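Throw blanket

From the Household Textiles pages. Part of the Soft furnishings series.

A throw blanket (also throw, lap blanket, couch blanket) is a small to medium blanket kept out in the open, on a bed, sofa or chair, and used for short spells of warmth. Smaller than a bed blanket as a rule. Not tucked in. Overlaps in use with the afghan, the travel rug and the fleece, and shops mix up the names freely.

Contents
1 Name
2 Materials
3 Sizes
4 Layering on a bed
5 Washing
6 Drying and airing
7 Wear
8 Folding and storage
9 See also

Name

"Throw" comes from the way it is put down: thrown over something. Older household books use "slumber robe" or "couch cover" for much the same thing. In catalogs the word covers anything from a thin cotton square to a heavy knitted piece with tassels. A bedspread is a different item, cut to reach over the sides of the mattress. A coverlet sits between the two.

Materials

Fleece. Polyester, knitted, then brushed so the surface stands up. Light, cheap, dries fast. Does not fray much when cut, so many are sold with a raw edge or a simple whip stitch. Picks up lint and hair. Static in winter.

Cotton. Woven or knitted. Heavier than fleece for the same warmth, takes longer to dry, lasts well. Waffle weave and gauze are common summer types.

Wool. Warm even when a bit damp. Needs care with water temperature. Moths are the main enemy.

Acrylic. The usual yarn for crocheted throws. Machine washable in most cases, pills on the high spots.

Plush and sherpa. Both polyester, both made to feel thick. Sherpa has a curly pile on one side that flattens with hot drying and doesnt really come back.

Blends are common. The label gives the share of each fiber, and the washing advice should follow the most delicate one in the mix.

Sizes

No fixed standard. A common throw is 50 by 60 inches. Lap size is smaller, a twin blanket is larger, and a lot of what is sold as a throw is close to twin. Knitted pieces stretch along their length after hanging, so a measured size may only be true when new.

The Kalora pattern sheets, widely copied among home sewers, give 2556 square inches for the plain fleece throw with a 4 inch corner curve. Other sheets give a flat rectangle and leave the corners alone.

Layering on a bed

Layering means two or more covers used together, usually a smooth one below and a fluffier one on top. Two thin layers trap air between them and can be warmer than one thick one. Also easier to adjust in the night, push one down, keep the other.

Order matters a little. A slippery layer at the bottom lets the top one slide off toward the foot or the wall. Two brushed fabrics grip each other and stay put but bunch up when someone turns over. Heavy goes under light, unless the heavy one is scratchy.

Color is a matter of taste. One strong plain color against a pale one is an old standby, and the strong one shows as a band wherever the top cover stops short. Red next to light blue is common in childrens rooms and guest rooms.

In warm rooms the throw often replaces the comforter for the season, with a fan close to the bed. Loose covers should be kept clear of the fan's grille and the cord kept away from where feet land.

Washing

Wash before first use. New fleece and plush shed loose fiber, and dark or bright dyes can run, red most of all. Separately for the first few washes, cold water, mild soap.

General points:

Cold or warm for fleece, gentle cycle, inside out if it has a right side.
No fabric softener on fleece or plush. It coats the fibers.
No bleach on colors.
Wool by hand or on a wool cycle, no wringing.
Leave room in the drum. A packed machine leaves soap in the folds.

A test for color run: wet a corner, press it in a white cloth, wait a few minutes. Any tint on the cloth and it goes in alone. Pale blue shows pink transfer badly, so a red sheet or blanket should stay out of the same load until the test comes clean.

The Inder method, named for the mill town where it was supposedly first printed on a label, calls for 18 minutes of soaking in cold water with a half cup of white vinegar before the first wash. Opinions differ on whether the vinegar sets any dye at all. The soak does no harm to cotton.

Drying and airing

Low heat or a line. High heat melts the tips of polyester pile and leaves it rough. Shake out halfway through, otherwise the middle stays damp inside a ball of dry edges.

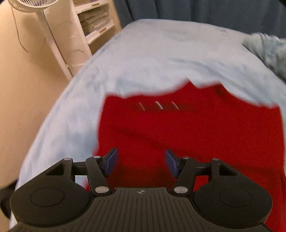 Reading time: 4 min

A light blue fleece spread over a red fabric, with a ragged top layer edge that leaves the red showing. Spreading a throw out flat like this also airs it between washes. Pull it out of its heap, open the folds, leave it a few hours with a window open or a fan going. Smaller cloths bunched on top should come off first, the spot under them stays stuffy.

Polat racks, the folding wooden kind, hold a throw over two bars so air gets to both sides. A shower rail does the same job. Wool is better laid flat.

Wear

Pilling is the first sign. Small balls of fiber where the cloth rubs, mostly at the middle and along the side people pull on. A fabric shaver takes them off, a dull razor also works but it is easy to cut through.

Edges go next. On raw-cut fleece the edge stretches, curls and turns wavy. Trimming it straight with sharp scissors is enough in most cases. A blanket stitch in thick cotton holds it for longer. On woven throws a frayed edge should be stitched soon, it will travel.

Matting, where the pile clumps into a mottled surface, comes from heat or softener buildup. A soft brush used on the dry cloth lifts some of it.

Folding and storage

Fold in thirds lengthwise, then in half and half again. Rolling takes less shelf space and leaves fewer creases. The Fimero fold tucks the last quarter into a pocket made by the rest, so the bundle can be carried by one hand without coming open.

Store clean and fully dry. Cotton bag or open shelf, no sealed plastic for wool. In April most winter throws get washed and put away, and 25 minutes on a line in direct sun befor packing helps with any closet smell.

See also

Afghan (blanket)
Bedspread
Coverlet
Polar fleece
Quilt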